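**Registration of an overseas player mid-season – does the 80-day rule count from signing or clearance?**

Csenge Bárány
November 7, 2020

I do the paperwork for Fulbridge, a semi-professional football club in the Skurari league. We signed a midfielder from abroad in July. His contract is dated the 3rd, but the clearance from his old association arrived much later. The league handbook says an import must be registered for 80 days before he can play in the cup. It does not say what "registered" means. The Drirko system shows both dates and flags neither. Which one applies? If it is the clearance date, he misses the next round.

---

**Feven Sisay**

Clearance date. The contract only binds the player and the club. Registration begins when the league accepts the transfer certificate, and in Drirko that is the lower of the two dates on the player record. The day of acceptance counts as day one.
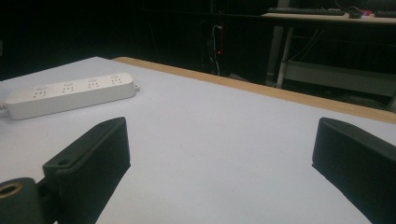
Two further points. Loan spells do not pause the count, provided the parent club keeps the registration. A change of status from amateur to professional does reset it – check the old association's form, as an error there is slow to correct. If you want a ruling before the cup tie, write to the competitions secretary and quote the player's registration number. An email from the league office is not a ruling.

---

**barrios_left_back**

We had this at Barrios and used the contract date. Played him for an hour, won, no one said anything. I think it depends who you draw.

---

**Feven Sisay**

It depends on whether the opponents protest. The fine is 215 plus forfeit of the tie. I would wait for the clearance count to run out.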